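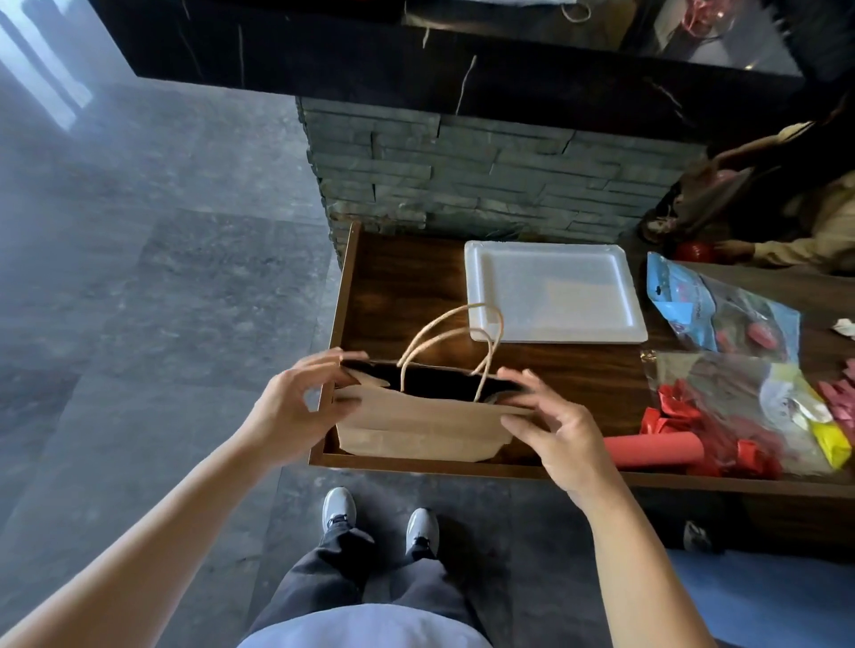
A brown paper bag with twisted handles, held open over the table.

Open day at the Flumside joinery works

Flumside opens its workshop to visitors once a year, in May, and this time I went. The company makes kitchen cabinets, window seats, built-in shelving and a small number of staircases, nearly all of it for private houses. I have been fitting kitchens for a living for a good while and have put in a fair amount of their work, but I had never been past the front office.

The doors opened on a Sunday morning and the first tour left soon after. Visitors went around in groups of 24. Ours was mostly homeowners planning a remodel, with a few people from the trade. Gebremedhin Gudeta, the workshop manager, took us through. He started on the bench there as an apprentice and still makes the drawer boxes for certain orders himself.

We began in the timber store. Boards come in kiln dried and then sit in racks until they have settled to the moisture level of the building. Gudeta put a meter on two boards, one delivered that week and one from the back of the rack, and read out the difference. Oak and ash take up most of the space, with walnut kept on a shorter rack near the door. He said walnut orders have dropped off and painted maple has gone up.

The machine hall is next door. The panel saw is a Greltska, bought secondhand and rebuilt by the shop's own maintenance man. It was running during our visit, cutting cabinet sides from a sheet, and everybody was handed ear protection at the door. Behind it are the planer, the spindle molder and an old mortiser that they keep because it is quicker to set up for one-off jobs. Dust extraction runs overhead to a silo outside. The floor was cleaner than mine has ever been.

For me the best part was the bench room. Each maker has one bench and sees a job through from cut parts to finished cabinet, so the same person who dry fits the frame also hangs the doors. A pantry unit was standing half assembled, with the back off, and Gudeta used it to show how the face frame is joined and how much room they leave behind for pipes and uneven walls. I asked whether they would go deeper on the scribe, as the houses I work in are rarely straight. They will if it is written on the order. I did not know that and will be asking for it.

Door hardware was laid out on a side bench. They use Herrero hinges on most work and will fit something else if the customer supplies it. One couple asked about push latches on tall doors and got a plain answer, which was that he doesn't recommend them over a certain height because the door has to stay flat for the latch to work.

The spray shop was closed off for the day, so we looked through the window. Every door gets a primer coat, sanding, and then two coats of color. The sample wall outside it has 200 painted blocks on it, hung on hooks, and you can borrow them to take home. The blocks are real wood with the real finish, and I would tell any customer to do this before choosing from a printed card.

Last stop was the staircase section, which is small. There was one flight in clamps, with the treads housed and wedged into the strings. It will go out in one piece if the hallway allows.

Lead time at the moment is quoted from the date of final measure, and they will not book a fitting slot before that has been done. A few people in the group were unhappy about this. I think it is the right way to do it, having once stood in a kitchen with a run of cabinets that did not fit between the walls.

The tour is free and you sign up at the front office. Parking is on the street behind the works and fills early. Wear closed shoes. The stairs up to the bench room are steep and there is no elevator, so call ahead if that is a problem.

Recent posts
Visit to the Plarker veneer mill
Scribing end panels to a stone wall
44 doors in one house: notes from a long job
Choosing a worktop oil

Last updated: May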